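Vestero pottery evenings will continue in July

The pottery evenings in the old school in Vestero will get a summer season this year. Leena Kemppainen, who leads the evenings, told it at the members' meeting on 8 January 2022. The group has 22 members at the moment, and 19 of them want to continue through July.
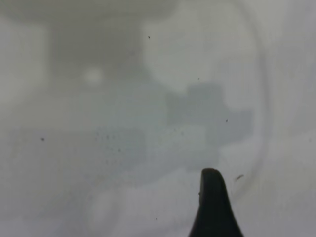
Pale silver and soft gray.

The biggest question was the kiln. The old one is slow and it takes a lot of electricity, so the group has saved money for a used one from Heinonen. They now have 800 euros and they need 1,000. Pentti Jääskeläinen hopes that the rest will come from the spring sale - last year the bowls were sold out before noon.

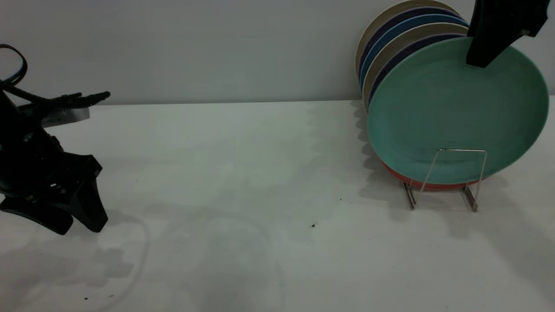

The sale will be in the same hall as before, and the tables must be ready in the morning. Members who want to sell their own work should tell Sirkka Mäkelä the prices in good time. Coffee is served as usual, and Kalevi Hakala has promised to bake.
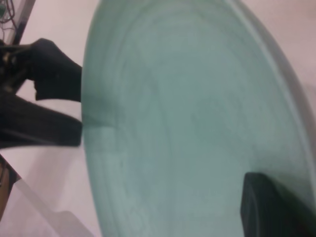

Glazing will be the subject of the summer season. Marcela Říha comes from Garlow to teach it for two evenings, and she asks everybody to choose one color and stay with it. A muted sea green with a little gray in it, like on the large plate, is a good color for a beginner to try, she says. Bring an apron and old clothes. The fee is the same as in the autumn, and new members can write their name on the list by the door.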